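Gindley rooms refitted as short-stay lodging opens for summer

Jan 26, 2022

The old nurses' quarters in Gindley have reopened as short-stay lodging after a refit that took most of last year, and the first guests have been in since the start of the month.

The building, known locally as Mosoti House, has 17 rooms over two floors. It was last lived in full time in the 1990s and had been used for storage by the district until the roof was replaced. The new operator, Ninik Lodging, has leased it for ten years with an option to extend.

Ninik says the rooms are meant for people who need a bed in town for anything from two nights to two months. That includes families of patients at the hospital, fruit packers, relief teachers and contractors working on the Tolov road upgrade. Gindley's only motel has been full on most nights since the road work began, and the caravan park does not take bookings longer than three weeks in the summer season.

The refit cost less than expected in one area and more in another. Ninik had budgeted to strip the floors back and lay carpet, but kept the tiles once they had been cleaned and the grout repaired. The money went into plumbing. All of the hot water pipes on the ground floor had to be replaced, and two of the shared bathrooms were moved closer to the stairwell. One of them was not finished until the second week of January, and guests on that side of the building used the upstairs bathroom in the meantime.

Rooms are plain. Each has a single or double bed, long curtains, a small cupboard, a chair and a set of hooks behind the door. There are no televisions in the rooms, but there is one in the common room next to the kitchen. Wireless internet is included. Walls have been papered or painted in different colours from room to room, and the bed covers do not match from one room to the next. They were bought in several lots from a textile wholesaler that was closing its Tolov warehouse.
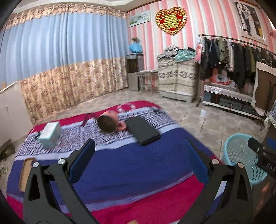

The covers are washed in the laundry at the back of the building. Guests staying longer than a week have their bedding changed every seven days, and anyone can ask for an extra blanket at the desk. Ninik bought 320 covers, sheets and towels in total, which it expects will last three years.

Most of the early feedback has been about storage. The cupboards are narrow, and people staying more than a few days have said they end up putting their things on the bed during the day and moving them to the chair at night. Ninik has ordered a bedside shelf for each room. They were due before Christmas and are now expected in late February. Until they arrive, small folding tables are available on request, although there are not enough for every room.

Mugs, plates and cutlery are kept in the shared kitchen. Guests may take a mug back to their room but are asked to return it before they check out. Cooking in rooms is not allowed. The kitchen has two stoves, three refrigerators and a bench with stools, and is open from 5 a.m. to 10 p.m. The early start was set to suit the packing shed shifts. Each room has its own labelled shelf in the pantry and its own tub in one of the refrigerators.

Parking is at the rear, off the lane. There are fewer spaces than rooms and they cannot be reserved. Trailers have to be left on the street. The district has agreed to mark a loading bay near the front steps, where guests can stop for up to 15 minutes to unload.

The ground floor has two rooms with wider doorways and an accessible bathroom between them. There is no lift. A ramp has been built from the rear parking area to the side entrance, and the front steps have a new handrail on both sides.

Bookings for January were taken by phone only. An online booking page is being tested and should be ready next month. Until then the desk is open from 8 a.m. to 6 p.m., and guests arriving later need to call ahead so a key can be left in the lockbox. Weekly rates are lower than the nightly rate multiplied out, and relatives of hospital patients can ask for a further discount when they book. A deposit is taken for the key and returned at checkout.

The district kept the garden in front of the building out of the lease and will go on mowing it. A bench that used to stand under the pepper tree was removed during the roof work and has not been put back. The district says it is in the works depot and needs new slats.

Gindley had a population of 3,565 at the last district estimate, up from 3,365 five years earlier. The district has been looking for more places for temporary workers to stay since a report on housing in the area was tabled two years ago. The report listed Mosoti House and the former rail barracks as the two public buildings most suited to the purpose. No plans have been made for the barracks, which would need a new septic system before anyone could live there.

Some residents on the lane had asked about noise and extra traffic when the lease was advertised. Quiet hours have been set from 9 p.m. to 5 a.m., and the rear gate is locked during that time. Guests coming back late use the front door, which opens with the room key. The district will review the arrangement in six months and neighbours will be sent a form to fill in.

An open afternoon for residents was planned for this month but has been put off until the upstairs hallway has been painted. A new date will be posted on the notice board outside the library.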